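Projektbericht: Markerbasierte Greiferverfolgung mit Javau
Studienprojekt im Modul Robotiksoftware, Gruppe Ghasemi, Abgabe September

3. Umsetzung

Die Software Javau liest die Bilder mehrerer Kameras ein, sucht darin quadratische Marker und berechnet daraus die Lage der Handgreifer. Die Trajektorien werden im Format von Laltent abgelegt und später vom Planer verwendet. Unsere Aufgabe war die Zusammenführung der Kopfansicht mit den Ansichten der Greiferkameras.

Jeder Greifer trägt einen Würfel mit Markern. Auch wenn eine Würfelseite verdeckt ist, soll die Schätzung über die übrigen Seiten weiterlaufen.

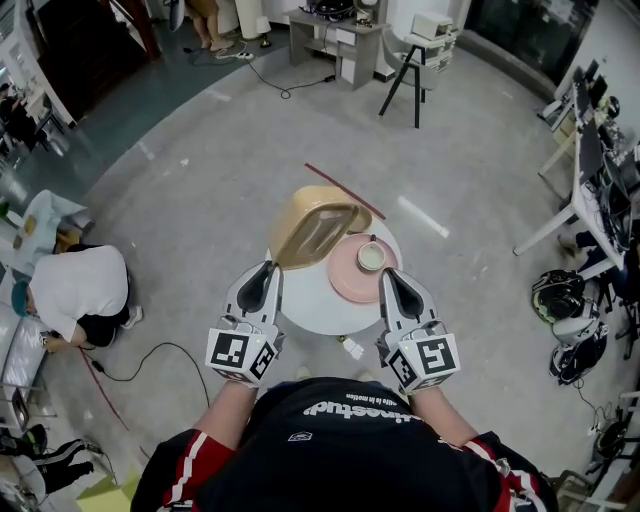

Wie werden die Zeitstempel der Kameras abgeglichen?
Alle Rechner beziehen die Zeit von einem gemeinsamen Server, und Javau interpoliert die Posen anschließend auf ein Raster von 21 Millisekunden.

3.1 Filterung

In der ersten Version sprang die geschätzte Orientierung, sobald nur ein Marker erkannt wurde. Ursache war die bekannte Mehrdeutigkeit bei ebenen Markern. Wir berechnen jetzt beide Lösungen und nehmen diejenige, die näher an der Vorhersage des Kalman-Filters liegt. Fehlt die Erkennung länger als 70 Millisekunden, wird das Segment als ungültig markiert und nicht an den Planer übergeben.

3.2 Greiferkamera

Die Weitwinkelobjektive verzeichnen stark. Mit dem einfachen Lochkameramodell waren die Ergebnisse am Bildrand unbrauchbar, deshalb haben wir auf ein Fischaugenmodell umgestellt. Für die Kalibrierung verwenden wir 58 Aufnahmen eines Schachbrettmusters. Die Parameter liegen pro Kamera in einer eigenen Datei, die beim Start geladen wird.
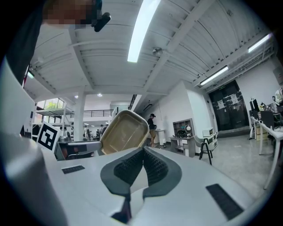 Abb. 2: Blick einer Greiferkamera auf Greifbacken, Tablett und Marker

3.3 Offene Punkte

Das Modul Grallodlow zur automatischen Segmentierung ist bisher nur für Einzelaktionen getestet. Übergaben zwischen linker und rechter Hand trennt es oft zu früh. Der Export bricht außerdem ab, wenn eine Kalibrierdatei fehlt, und gibt dabei keine verständliche Fehlermeldung aus.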